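The Condition Report

The stand came on loan from Torncombe with a binder. Oriana Alarcón had been told to expect a single sheet and a signature line. The binder had 40 pages, a section on the drawer panels, and a fold-out plan of the bins.

She had been at Lindqvist for 16 months as a claims assessor, mostly water damage. Before that she had worked in the produce department of a supermarket, which was on her résumé, and which she supposed was the reason she had been sent. The stand was to be insured with its contents. The contents were imitation vegetables. The policy wording said "fixtures and stock," and someone at Lindqvist wanted to know which of the two a false carrot was.

She put her bag down on the gray striped carpet, opened the binder to the inspection form, and started at the cabbage end.
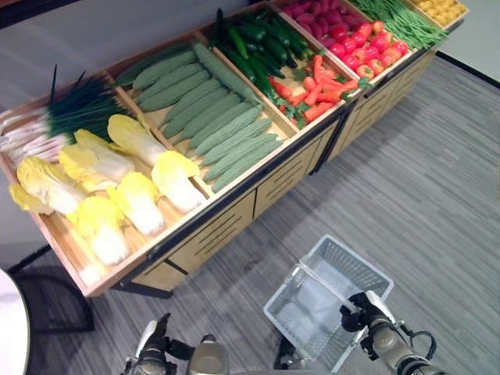 Display stand, cabbage end. Wood, dark metal edging, slotted drawer panels.

The form had three columns: Item, Condition, Remarks. Under Item she wrote "Stand, wood, light." Under Condition she wrote "Good." She ran a thumb along the metal edge and found no burrs. She crouched and looked through the slots of the nearest panel. She wrote "Slots clear" and then, after consulting page 13, corrected it to "Ventilation clear."

It was a sensible design for real vegetables. Air would come through the slots and the drawers would hold stock for refilling. None of that was needed now. The manufacturer, Trultier, had built it for stores and had not altered the drawing for this customer. She put that in Remarks and crossed it out. It was true but it had no bearing on value.

Nattawut Hemmin came in while she was on the cabbages. He was the man who had written the binder. He had a pencil behind each ear.

"You're starting at the left," he said.

"Is that wrong?"

"No. Most people go to the tomatoes first."

He stood beside her and looked at the cabbages. The leaf tips were ruffled and yellow. She had trimmed a great many Chinese cabbages in her time, and her hand went to the base of the nearest one to find the outer leaf and strip it. She noticed this and took the hand back.

"What do they cost to replace?" she asked.

"Page seven."

She turned to page seven. The prices were given by type, with a supplier named Fudon at the foot of the table. A bitter gourd cost more than a carrot. She asked why.

"The skin," he said. "A carrot is a cone. With a gourd you have to get the ridges to run the full length, and you have to get the bumps between the ridges, and then two of them have to lie against each other the way two real ones would. The first lot didn't. They rolled."

"Where are the first lot?"

"December," he said, as if that were a place.

She waited. He took down one of the pencils and looked at the point.

"I sent them back in December. These are the second lot. They went in pointing the same way and they stayed."

She wrote "Bitter gourds, second supply, stable." Under Condition she considered the word "fresh," which was the word her hand had been trained to write, and wrote "Good."

The inspection took most of the afternoon. The cucumbers were glossy. Some of the carrots had their tops. She checked the tops for looseness because tops were what a customer pulled at, and then remembered that the form asked only for visible damage. She checked them all the same. Hemmin followed one bin behind and did not speak unless she did.

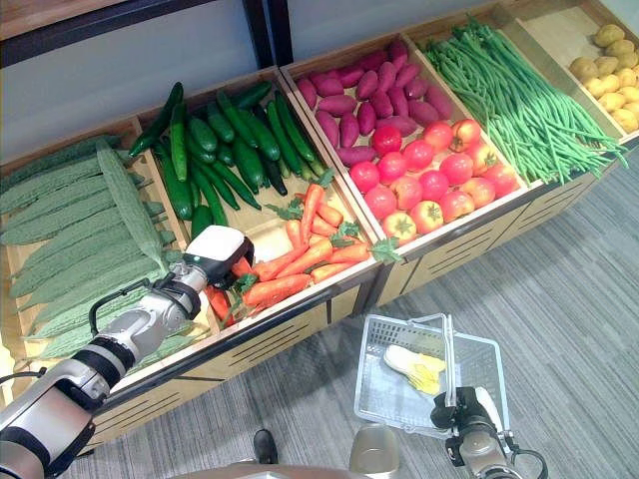 Gourds, cucumbers and carrots, with the compartments beyond. Shopping basket at lower right.

At the potatoes she stopped and read over what she had. The Condition column said "Good" all the way down. In eleven years of produce she had never filled out a sheet like it. There had always been something: a soft spot, a split, a crate at the bottom that had gone over during the night. The sheet had been a record of what to throw away.

"You can put something else," Hemmin said. "If you see something else."

"There's one gourd lying across the others."

"Yes."

"Is that on the plan?"

He unfolded the plan and held it flat against the binder. The gourds were drawn as parallel lines. He looked at the plan, and at the bin, and at the plan.

"No," he said.

She thought he would reach in and straighten it. He folded the plan along its creases, which took two attempts, and put the pencil back behind his ear.

"It looks more like a store that way," he said.

She wrote it in Remarks: "One gourd laid across the pile. Not a defect." It was the longest remark on the form. Then she went back to the first line and considered the question she had been sent to answer. Stock was what moved. Fixtures were what stayed. She looked at the carrots for a time and wrote "Stock."

He read it upside down.

"They'll pay more on that," he said.

"Roughly double."

"Torncombe won't like it."

"They can write to Lindqvist."

She dated the form 28 April 2025 and signed, and he signed below her with the other pencil. She told him it had to be ink. He went to look for a pen.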